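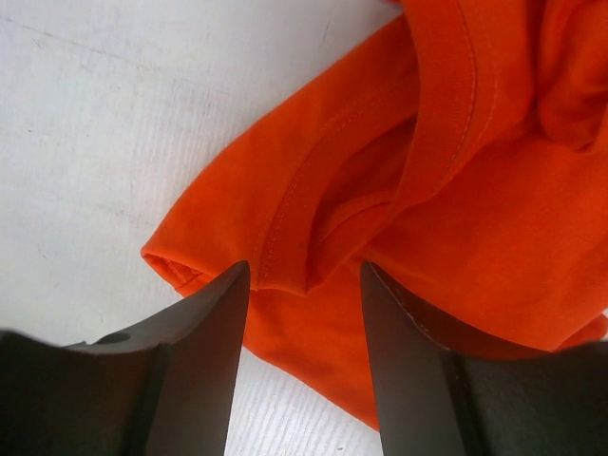 Tavdale heavy cotton T-shirt in orange, review after two months

I bought three of these in August, two for me and one for Kimutai Massawe, who works the same shifts and is a size up from me. We wanted something bright for loading and unloading that didn't have a logo across the front. The shirts came from Wonditz, folded in a paper sleeve with no pins or plastic clips.

Colour

The orange is a strong one, leaning towards red. On the website it looked closer to a road cone, so check this if you need to match something you already have. Mine have been washed most weeks at 40 and have lost a little, but you would only see it next to a new one. The first wash did tint a pale tea towel, so keep it apart from whites to begin with.

Fabric and stitching

Tavdale does two weights and this is the heavier. It is soft enough from the first day and not see-through. It does crease. If you leave it in a heap after the dryer it will look like a heap when you put it on, and I have stopped expecting otherwise. A quick shake while damp and a hanger gets most of it out.

The neckband is ribbed with a row of topstitching next to it, in thread the same orange as the cloth. This was the part I was most interested in, as my old Kombo shirts all went at the neck. So far it sits flat and hasn't gone wavy. The sleeve hems are turned and stitched, and none of the thread has come loose on any of the three.
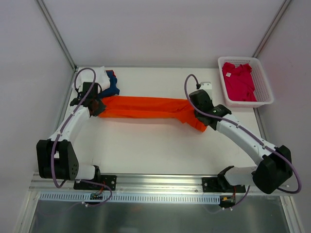

The orange cloth held out at both ends.

Size and shape

I am normally a medium and the medium fits, with room in the shoulders. The body is on the long side, which I like for bending and lifting. Kimutai's large came up a bit wide on him and he would try the medium next time. There was some shrinkage in length after the first two washes, about a finger's width, and then it stopped. I have had no twisting at the side seams, which was the other fault with the Kombo ones.

Folding and storing

Because of the weight it makes a thick fold. Four of them fill the space that five thinner shirts did in my drawer. Fold the sleeves in first, then the bottom up to the neck, and it stays put well enough on a shelf.

Complaints

The size label is sewn in and scratchy. I cut mine out and the stub still itched until I unpicked it. The care symbols are printed very small. Delivery took nine days.

Would I buy it again? Yes, in the same colour, and I have a navy one on order for weekends. If you work somewhere hot, the lighter weight might suit you better.

Zawadi Waweru
October 10, 2018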